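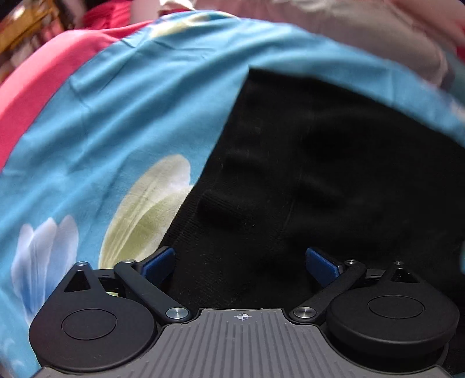 Triltetti drops click charges on leased office printers

Office equipment dealer Triltetti is scrapping per-page click charges on its small and midsize copier leases from March, the company told customers in a letter that went out Thursday. Flat monthly fee instead. Toner, parts and labor all in.

The change covers 34 models, mostly A3 color machines and the desktop units that sit next to somebody's desk in a branch office. Big production presses stay on the old meter billing for now.

Malte Reinholz, who runs the leasing side, said the click model had turned into the main reason customers called to complain. "We were getting more calls about the bill than about jams," he said. "People want to know what they owe on the first of the month. They don't want to read a meter."

How it works. Customers pick one of 2 bands, light or busy, when they sign. Go over the band three months in a row and Triltetti moves you up at the next quarter. Go under and you can ask to be moved down, but you have to ask, it doesn't happen by itself. Scans were never charged and still won't be.

Existing customers can switch without a fee if they have at least 13 months left on the lease. Anyone with less than that has to wait for renewal or sign a new term. That part has not gone down well with everybody.

Kerstin Bauerfeind manages the office at Kuhlmann, a flooring wholesaler with copiers at its main site and in the warehouse. She has ten months to go. "So I'm stuck on the meter till it runs out, or I sign up for years with them again," she said. "I like the flat rate. I don't like being told I'm too late for it." She said the color clicks were what hurt, mostly floor plans and sample sheets, and a busy month could double the bill.

Reinholz said the cutoff was there because shorter leases had already been priced with the click income in them. He said he would look at hard cases one by one but would not promise anything.

What's in the fee, according to the letter:

Toner, all colors, shipped when the machine reports low
Drums, fusers, rollers and other wear parts
On-site labor during business hours
Remote help with drivers and scan-to-email setup
One relocation inside the same building per lease

Not in it: paper, staples, network cabling, and damage from third party toner. Staples used to be included on some of the older contracts so check yours.

Response times don't change. Next business day for most adresses, same day if you pay for the higher service level. Callouts on weekends are still billed by the hour.

The meters themselves aren't going away. Machines will keep sending page counts through Tivevlow, the monitoring software Triltetti installs with every lease, since that is how the toner gets ordered and how the bands are checked. Customers who block the software on their network can stay on the flat plan but have to send a count in by email before the fifth of each month. Miss it and you're put in the busy band untill the next count comes in.

Bauerfeind said she would want to see the numbers before agreeing to that. "If they can move me up they should show me what they're moving me up on." Reinholz said page counts would be printed on each invoice, by machine, black and color seperate.

Rival dealer Urkden has not followed. A person at its sales desk said it had no plans to change its pricing and that low volume customers generally do better paying per page. Could well be right for some. An office that prints a few sheets a day and nothing in color will probably pay more under the light band than it does now, and Reinholz didn't argue the point. He said those customers could stay where they are. Click billing will be kept open for anyone who already has it, but new customers won't be offered it on the covered models.

Of the customers who got early notice of the plan, 91 have asked to switch, he said. Most of them were in the busy band. He wouldn't say how many got the notice.

Schools and clinics on framework contracts are not affected, those prices are set separately and run to their own dates. Same goes for short-term rentals for events and building sites.

Customers who want to move over need to return the form that came with the letter, signed, with the serial number of every machine on the lease. Serial number is on the plate inside the front door on most models, on the back on the desktop ones. Forms with a number missing get sent back, so worth checking twice. Phone lines for questions open at 8 a.m. and close at 5 p.m. on weekdays. Triltetti said the first flat invoices will go out at the end of March.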